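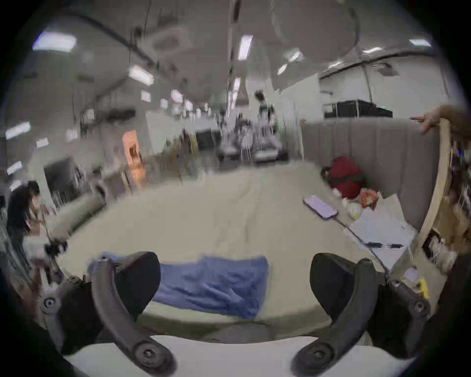
Start > Help > Coworking desks at Skitgate > FAQ

Hot desks can't be booked, they are first come first served from 8am. Members get a 2 hour grace if they pop out for lunch, after that the desk goes back in the pool. Leaving things out is fine while you're in the building — phone on charge, papers, a pen, your bag at the far edge of the table. Overnight, no. Anything left goes in the cupboard by the stairs.

How much is it?
Day pass 22 pounds. Monthly is 270, includes post handling and the small meeting room (fair use please). No joining fee.

Can I bring a guest?
Yes, one at a time. Sign them in at the front. Longer than a morning and they need a day pass.

Wifi?
Password is on the card you get when you join. Changes every June. If it drops, try the other network first, then ask Benedikt Gerlach, ground floor.

Where do I take calls?
Phone booths on the first floor. Short calls at the desk are ok if you keep your voice down. Video calls no, sorry. We do get complaints.

Is there parking?
Not really. 23 spaces shared with Reltel next door and they fill up early. Bike rack round the back, bring your own lock.

Can I eat at my desk?
Cold food yes. Hot food in the kitchen only. Please wipe down after, cloths are under the sink. Fridge gets emptied at the end of the month, label your stuff or it goes.

How do I cancel?
Email Deolinda Falcão before the end of the month. No notice period beyond that. Locker keys back to reception or we keep the depost.

Do you do refunds on day passes?
Only if we're full when you turn up. Otherwise we can move it to another day, just the once.

Who do I ask about invoices?
Ningsih Liew. Please put your member number in the subject line, it realy does speed things up.

Print this page | E-mail this page

Related
Meeting room prices
Locker rules
Getting to Skitgate by bus
Opening times over the summer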